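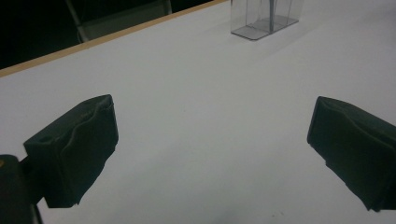 図4-1 記録開始前の待機姿勢(ハンドグリッパー搭載カメラの映像。指は開、把持物なし。奥は透明容器)

4.3 ハンドグリッパーによる教示データの記録

本節では、ハンドグリッパーErrajiを手に持って作業を実演し、教示データとして記録する手順を示す。遠隔操作による教示は4.5節を参照のこと。記録ソフトウェアZetaの導入および機体登録(第3章)が完了していることを前提とする。

4.3.1 作業台の準備

1. 作業台の天板から、対象物と容器以外の物を取り除く。
2. 天板を乾いた布で拭く。薄い汚れや微細なほこりは記録に支障ないが、対象物と見分けにくい大きさの異物は必ず除去する。
3. 容器を作業者から見て天板の奥側に置く。待機姿勢の映像で、容器の底面の輪郭が左右の指の間より上方に見える位置とする。容器の上部が映像の外に出ていても差し支えない。
4. 照明を点灯し、天板に強い影や白飛びがないことを映像で確認する。
5. 外光が入る場合は遮光する。記録セッションの途中で照明条件を変えないこと。

注記:透明容器は、白い天板の上では側壁の輪郭が淡く映る。底面の縁が映像で判別できれば使用してよい。縁まで判別できない場合は、照明の角度を変えるか、容器の位置を手前に移す。容器の下に色付きのシートを敷く方法は、再生側の作業台にも同じシートを敷く場合に限り認める。

注記:天板の縁、およびその向こうの椅子などの背景が映像の隅に入ることは許容する。ただし、セッション中に背景の物を動かさないこと。人が背景を横切った場合、その試行は破棄する。

4.3.2 指先の点検

1. グリッパーの電源を切る。
2. 左右の指について、取付ねじに緩みがないことを確認する。
3. 指の前面の被覆に、剥離および亀裂がないことを確認する。被覆表面の波状の起伏は、左右の指が平行に閉じる範囲であれば異常と判定しない。
4. 指を手でゆっくり全閉し、次に全開する。引っ掛かりがある場合は使用を中止し、8.2節に従って指を交換する。
5. カメラの窓を清掃する。溶剤は使用しない。

注意:被覆の縁が浮いている場合、接着剤で補修してはならない。硬化した接着剤により把持面の摩擦が変わり、既存の教示データとの互換性が失われる。

注意:指の可動部に手指を挟むおそれがある。電源投入後は指の間に手を入れないこと。

4.3.3 待機姿勢の設定

1. グリッパーの電源を入れ、Zetaの画面で「手持ち教示」を選択する。
2. グリッパーを利き手で保持し、指を全開にする。
3. グリッパーを天板の手前側上方に構え、指先を奥の容器に向ける。
4. 左右の指の下端が天板に接触していないことを確認する。映像上では、指の下に天板の白い面が細く見える状態を目安とする。
5. 映像で、左右の指がともに見え、その間に天板が映っていることを確認する。左右の指の見え方に多少の差があってもよい。
6. 姿勢を保ったまま「基準登録」を押す。画面の表示が「待機」に変わるまでグリッパーを動かさない。

基準登録は対象物を置かない状態で行う。登録後に容器を動かした場合は、手順2からやり直すこと。

4.3.4 実演の記録

1. 対象物を作業指示書の指定範囲内に置く。
2. グリッパーを待機姿勢に戻し、トリガーを2回引く。記録が開始される。
3. 対象物に接近し、指を閉じて把持する。
4. 対象物を持ち上げ、容器の上方へ移動する。容器に内部の仕切りがある場合は、指先が仕切りに当たらない経路をとる。
5. 対象物を容器内に下ろし、指を開いて離す。
6. グリッパーを待機姿勢に戻し、トリガーを2回引く。記録が終了し、試行番号が付与される。
7. 対象物の位置と向きを変え、手順1から6を繰り返す。

一つの作業につき50試行を標準とする。連続して記録する場合も、試行ごとに必ず待機姿勢へ戻ること。途中の姿勢で記録を終了した試行は、学習用の書き出し時に除外される。

注記:動作の速さは一定でなくてよい。ただし、把持の直前で迷って停止した動作は、停止も含めて学習される。迷いが生じた場合は「破棄」を押し、試行をやり直す。

注意:空いている手を映像に入れないこと。対象物の位置を手で直した試行は破棄する。

4.3.5 記録の確認

1. 「試行一覧」を開き、各試行の先頭と末尾の映像を確認する。
2. 先頭の映像で、指が開き、何も把持していないことを確認する。
3. 末尾の映像で、対象物が指に残っていないことを確認する。
4. 軌跡表示に途切れがないことを確認する。途切れのある試行には、警告コード77が付く。
5. 不適合の試行を選択し、「除外」を押す。
6. 「書き出し」を押し、保存先を指定する。

4.3.6 警告コード

77:位置推定の中断。天板に模様が少なく、カメラが手掛かりを失った場合に発生する。天板の縁または容器が映像に入る姿勢で基準登録をやり直す。動作を遅くすると改善することがある。

314:指の開度信号の異常。電源を切り、コネクターを差し直す。再発する場合は使用を中止し、Dritholmサービス窓口に連絡する。

改訂記録
2022年9月 4.3.3項の手順4を追加、4.3.6項を改訂。作成:Annelore Ackermann 確認:Abdelilah Soliman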